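Farmers and growers wanted: come and help me with the Huvwood slurry trial

Hello, I'm Adwoa Antwi and I look after the farm side of things at Huvwood, where we've been turning cow slurry and spoiled silage into gas since January. I'm looking for people who keep livestock or grow field crops within a sensible drive of Wirgate to take part in our next trial, and I'd love to hear from you even if you've never given biogas a thought!

What comes out of the digester after the gas has been taken off is called digestate, and it goes back on the land as fertiliser. We know how it behaves on our own fields. I'd like to know how it behaves on yours -- heavy clay, thin chalk, that awkward wet corner by the gate, all of it. 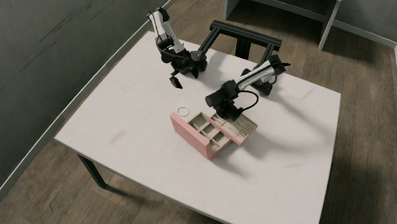
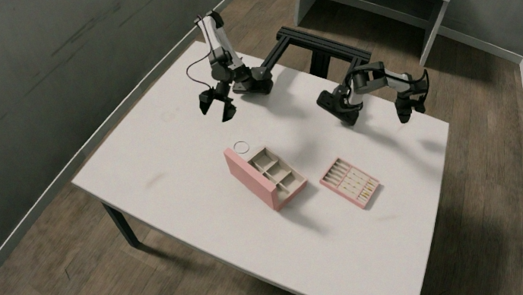

Two robot arms and a white table, computer-rendered.

If you join, we'll deliver 1,000 litres of digestate per plot and spread it for you. You'd keep a simple diary (paper is fine, I'm a paper person myself), let us take soil samples before and after, and have a cup of tea with me or my colleague Els Bosman when we come round. Els does the lab work and is much better than I am at explaining nitrogen.

We pay £500 for one plot or £900 for two, half at the start and the rest when your diary comes in. Your results are shared with you first, and your farm's name stays out of the report unless you tell us otherwise.

You don't need to be a big outfit. Smallholders are very welcome, and so are tenants, though please check with your landlord before you sign anything. I'm afraid we can't take organic land this time -- the paperwork beat me, but I'm hoping to sort it for the next round.

To put your name down, ring the Huvwood office and ask for me, or drop a note in at the weighbridge with your phone number, what you farm and a rough idea of your soil. Please get in touch by 10 August 2026. If I'm out on the tractor Els will take a message.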